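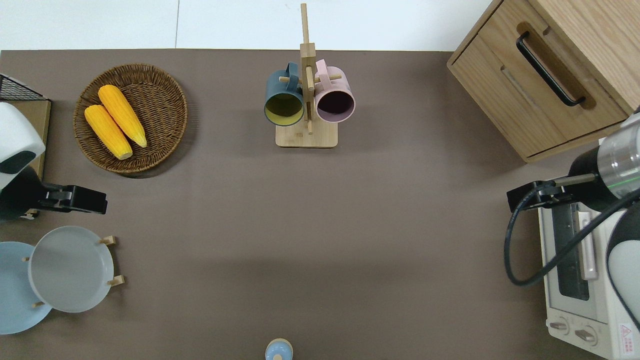 FOR IMMEDIATE RELEASE
19 June 2019

Devadiga Opens Orders for Cesulora Two-Arm Kitchen Task Kit

DADEL – Devadiga has opened orders for Cesulora, a packaged set of task definitions, household props and control software for two-arm tabletop manipulation. The kit is meant for university labs and product teams that already own a pair of compatible arms and need a repeatable kitchen layout to run them on. The first production batch is limited to 100 kits. Shipping begins in the fourth quarter.

Cesulora comes with seven task definitions. Each consists of a start layout, an end condition, a time limit and a scoring sheet. The set covers hanging and unhanging mugs, loading plates into a stand, opening a drawer by its bar handle, operating an oven door, and moving play food between a basket and the oven. Two of the tasks require both arms to hold the same object. Tasks can be run by teleoperation or under a learned policy, and both modes write the same log format.

Layouts are stored as reference overlays. Before a run, the operator lines up each prop with its outline on screen, and the software reports any item outside tolerance. The default tolerance is set per task and can be tightened or loosened in the settings file. A run started with an item out of tolerance is marked in the log and left out of the summary table unless the operator puts it back in.
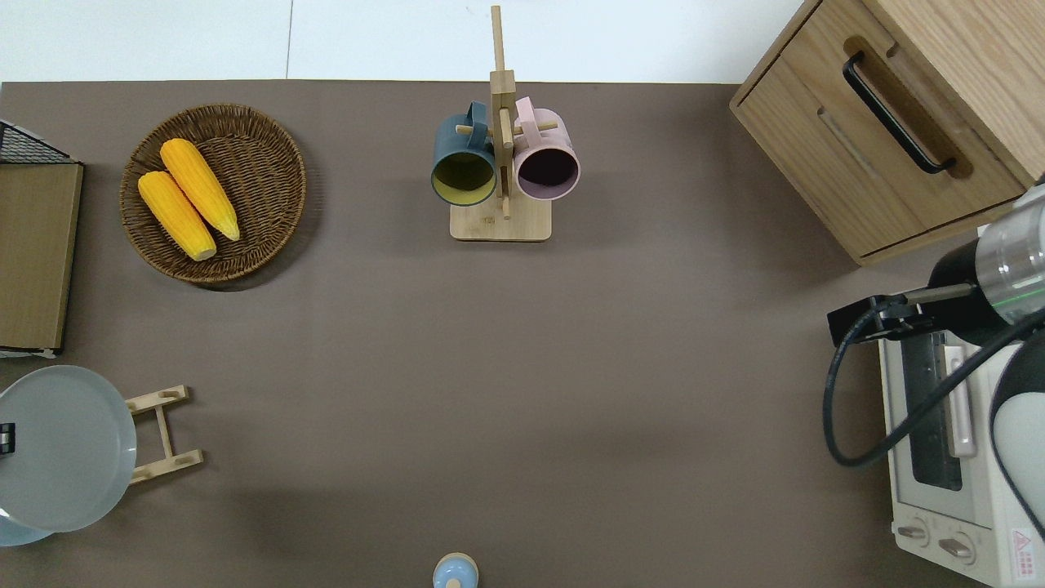 Padmavathi Krishnan
Product Manager, Devadiga

The release version follows a pilot that began in March at Arkari, where operators recorded 241 complete runs. Three changes came out of the pilot. The reset procedure was rewritten so that props return in a fixed order, starting at the back of the table. The end condition for the plate task now requires the plate to stand unsupported after the gripper has opened and withdrawn. The log now stores gripper opening along with joint position, at the same rate.

Drawer and door tasks were given their own force limits. Under the pilot settings, a single limit applied to all tasks, and it was too low for the oven door and higher than needed for the mugs. Limits are now read from the task file when the run is loaded. If the file has no limit, the run will not start.

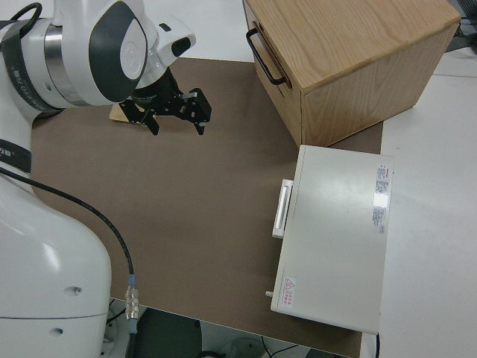
Annapurna Lobo asked during the pilot review whether the force limits could be changed between attempts without reloading the task, and said that reloading was the slowest step in a day of drawer trials. "I would take that over any new task," Lobo said. The function is in the release version. A changed limit applies from the next attempt and is entered in the log with the time of the change.

Setup takes one working day for a team that has already calibrated its arms. Calibration of the arms themselves is not part of the kit. Devadiga supplies a checklist that covers table height, base spacing, cable routing and camera aim, along with a short test motion for each arm.
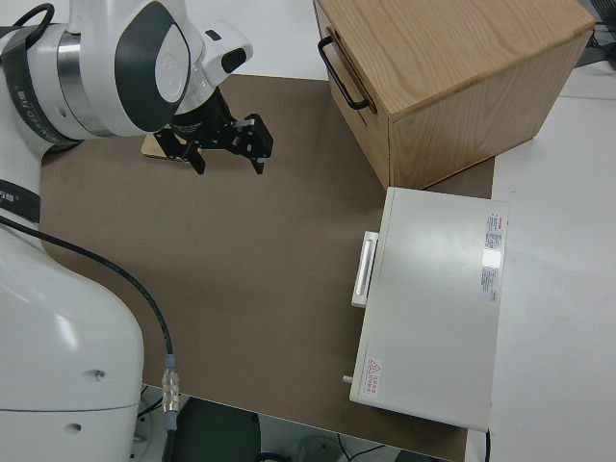

Camera support covers both fixed and arm-mounted views. A fixed camera beside the table is required for scoring; views from the arms are optional and can be recorded on separate channels. With a small module mounted just above the gripper, as on the arm used here, the open fingers and their white pads should stay in view through the full range of wrist motion, and the checklist includes a test for this. Mounting brackets are not included. Drawings for a printed bracket are on the support page.

Cesulora is sold as a single purchase. Software updates are included for the first year and cost $395 per year after that. Replacement props can be ordered singly. The kit does not include arms, grippers, cameras or a table.

Known limits of the first version: liquids are not supported, the scoring tool does not handle clear glassware, and only one layout can be loaded at a time. A second task set is in development and has no release date.

Orders and technical questions: Mohandas Pinto, Sales Engineering, Devadiga, Dadel
Press contact: Ginette Hamel, Devadiga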